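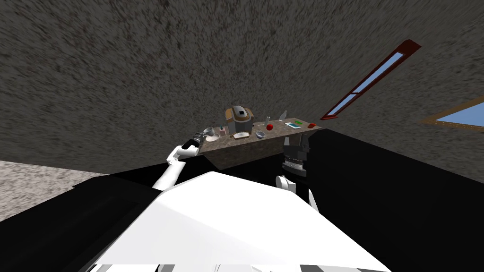
Where should you keep your postal ballot papers before you fill them in?

Keep them in the envelope they came in, flat, in a drawer away from the sink and stove. A creased paper still counts in Forsyth council elections, but one with a coffee ring across the boxes may end up in front of a returning officer.

Open the pack the day it arrives and check your name and ward. Forsyth has 2 wards, Rakbridge and Wulodel, and neighbours across the road can get different papers. At the last election 645 replacement packs were sent out, so ask early if yours is wrong.

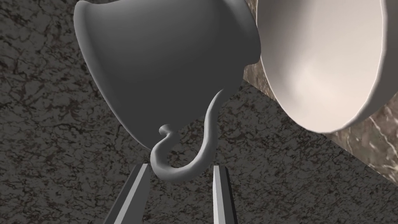

Read the candidate statements before you pick up a pen. Ours run to 50 words each. Pencil your order on the back of an old envelope, then copy it across in black or blue ink. Number every box if the instructions say so.

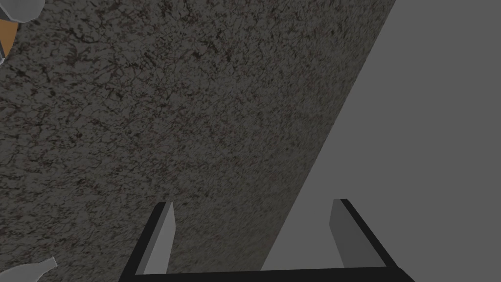 If two people in the house are voting, do one pack at a time. Swapped declaration slips are a common slip-up — put the first envelope away before you open the second.

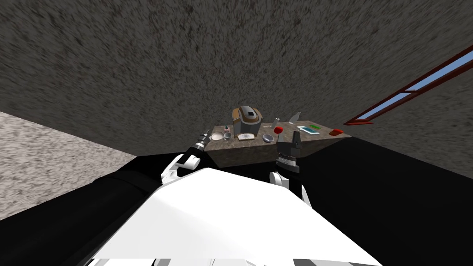

Sign the declaration last, in good light, and let the ink dry before you fold anything. A table with a window close to one end, like the one with the dark red frame here, is a good place for it. Shift whatever is sitting on the top first, as that one has several things spread across it. Then seal the envelope and leave it with your keys. The Skitell post box is cleared at 5 pm.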